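Week 6 – shared workspace rules, two-arm cells
Notes N. Semwal, read before Thursday lab

Recap from last time: risk assessment comes first, then the task. Not the other way round. Half the reports in November had it backwards.

Before power on
– both e-stops tested, 2 people present, one stays at the stop
– walk the cables. Loops need slack at full reach, no pinch at the base
– rail clear end to end, nothing left on the cover
– speed limit set in the config AND checked on the pendant

While running
– hands out of the enclosure. Resetting objects by hand = stop first, every time
– keep-out zone between the arms, set it in software. Don't trust your eyes for this
– if arms get closer than the zone allows, stop and log it. No log, no credit
– max 90 minutes per operator then swap

Objects
Deformable or fragile packs (pasta, rice, crisps) get the low grip force profile. Check the fingertips for torn film after each run. Split pack goes in the bin, sweep the floor of the cell before restarting, bits get in the rail.

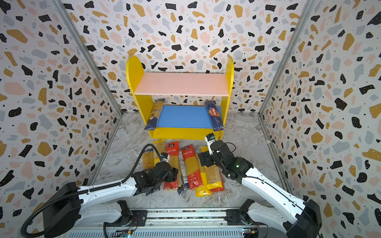
Fig. 3. Shelf restocking task, two arms, spaghetti packs on floor and lower shelf.

For the fig: mark where you would put the keep-out zone, and say which packs both arms could reasonbly go for. Bring it on paper.

Reading: Bendov handout, sections 2 and 3. Skip the apendix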